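Between Christmas and New Year I sort the bottles

Dec 29, 2022

The week between Christmas and New Year has always been a bit of a nothing week in our house. The leftovers are down to sprouts and a heel of ham, it gets dark at what feels like lunchtime, and I've read the book I was given. So I tidy. Last year it was the cupboard under the stairs (never again, I found a wasps' nest the size of a melon). This year it's small bottles.

I didn't know I had a small bottle problem until I went looking for travel sizes in July, before the week in Warnanbridge, and pulled out a shoebox that wouldn't shut. Hotel shampoos, sample lotions, little pots that once had hand cream in them, the ones you buy empty at the chemist and fill yourself. I took three, jammed the lid back on and pretended I hadn't seen the rest. Well, I saw them again yesterday, and the lid had split down one corner, so that was that.

Getting everything out

My method, if you can call it that, is to tip the lot out somewhere with decent light and not let myself leave the room until it's dealt with. I had the radio on and a pot of tea, and I'd put an old towel down on the bathroom floor because I knew at least one of them would have leaked. Two had. One was a coconut thing that had glued itself to a packet of plasters, and the other was a Lamier face oil my sister-in-law gave me, which I'd been saving for best. It's all over a flannel now. So much for saving things for best.

I sorted into piles as I went: full and wanted, full and not wanted, half empty, empty but useful, and a pile of lids. Where do the spare lids come from? I had 21 lids with no bottle to go with them! I can only think they breed.

Keep the see-through ones

If I had one rule for the empties it would be to hang on to the ones you can see into. I used to love the opaque white sort because they looked smart lined up on the shelf, but I could never tell how much was left, and I once went away for five days with what I can only describe as a smear of conditioner. A cloudy, greyish body is fine, it doesn't need to be crystal clear. You just want to be able to hold it up and see whether there's anything worth packing.

The other thing I check is the cap. I like a round one with a finely ribbed rim, because my hands are useless when they're soapy and a smooth cap might as well be welded on. A flat top helps too, as you can stand the bottle on its head to get the last bit out. Lots of them have raised lettering on the top that's too faint for anyone over forty to make out, me included, so I don't bother trying to read it and just stick my own label on the side.

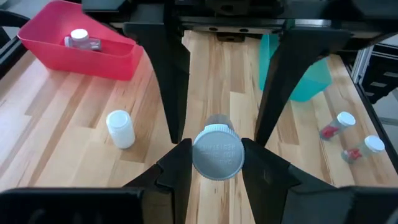

Washing and drying

Everything I was keeping went into a washing-up bowl with hot water and a good squirt of washing-up liquid, caps off, and I left it for 30 minutes while I had a sandwich. The narrow ones need a bottle brush, or a bit of rice and some water shaken about if you haven't got one. I've got a very thin brush by Greltement that was meant for cleaning reusable straws – it's brilliant, and I've never once used it on a straw.

Then the dull part, which is drying. I stood them upside down on the rack overnight and they were still damp inside this morning, so they've gone on the shelf over the radiator. Don't put the caps back on too soon. Rosine Marty, who used to live across the landing from us, once gave me a whole bag of bottles she'd washed and screwed up tight, and when I opened the first one it smelt like a pond. I've still got two of her bottles, mind you, and they came up lovely in the end with bicarb.

Where they live now

The shoebox has gone in the recycling. I've moved the survivors to a shallow Hoekstra drawer tray that used to have batteries in it, standing up in rows so I can see each one, labels facing forward. The batteries are now loose in the kitchen drawer, so I suppose that's tomorrow's job.

The unopened hotel ones I didn't want are in a bag by the front door for the food bank, who take toiletries at ours – ring yours first, as not all of them do. The lids I kept. I know. But one of them is bound to fit something.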